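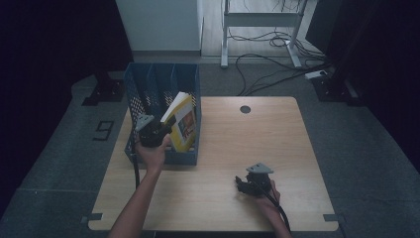 Desk organizer with a yellow book in the right-hand compartment

4. Setting Up a Concert Presale

This section explains how to set up a fan presale in Nodus for a single concert or for one date of a tour. It applies to venue box offices and to promoters with an Altıntaş account. General ticket sales are covered in Section 5.

4.1 Before you begin

Confirm that the following are in place:

- The event has been created and its status is Draft.
- The seating plan has been approved by the venue.
- The artist's management has supplied the announcement time in writing.
- You are signed in as Event Manager or higher.

Note: Events at the Wusholm arena use a fixed seating plan with a presale limit of 3,000 tickets. The limit can be lowered but not raised.

4.2 Creating the presale

1. Open the event and select Sales Phases.
2. Select Add Phase, then Presale.
3. Enter the name of the phase as it should appear to fans. Do not include the name of the support act unless it has been publicly announced.
4. Enter the opening time and closing time. All times are in the local time of the venue.
5. In Tickets Released, enter the number of tickets for this phase.
6. In Limit per Fan, enter the maximum number of tickets per order. The default is four.
7. Select Save. The phase appears in the list with the status Not Published.

Caution: The opening time cannot be changed once the phase has been published. To correct it, you must cancel the phase and create a new one. All access codes issued for the canceled phase become invalid.

4.3 Issuing access codes

1. In the presale phase, select Access Codes.
2. Choose Shared Code (one code for all fans) or Single-Use Codes.
3. For single-use codes, enter the quantity. Codes are produced in batches of up to 333; larger quantities are split automatically.
4. Select Generate and wait for the message "Codes ready."
5. Download the file and send it to the fan club administrator by the secure link only.

Note: Fans under 16 may register for the fan club but cannot redeem a code. A parent or guardian must place the order.
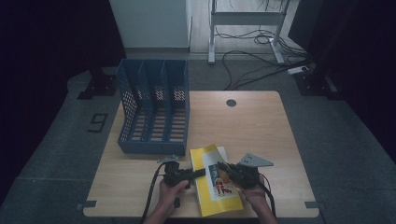 Printed guest lists must be prepared separately for each concert and are not drawn from the presale. Under Reports, select Guest List and print one copy each for the artist's party, the press and the venue's own guests. Keep the three lists apart at the collection window. A desk organizer with three upright compartments, like the blue one with mesh-patterned walls, allows one compartment per list. Names added after printing must be entered in Nodus before they are written on the paper copy.

4.4 Testing and publishing

1. Select Preview and enter a test code.
2. Check the artist name, date, venue and prices against the signed offer sheet.
3. Place one test order and cancel it.
4. Select Publish. Fans can see the phase within around 24 minutes.

Caution: Do not publish before the tour announcement. Published phases can be found by public search even when the opening time has not been reached.

4.5 Support

Questions about access codes should be sent to Dilek Duman, Ticketing Support, Bomau. Requests to cancel a published phase must be approved by Müzeyyen Akyol, Event Operations. Include the event number and the name of the phase in all messages.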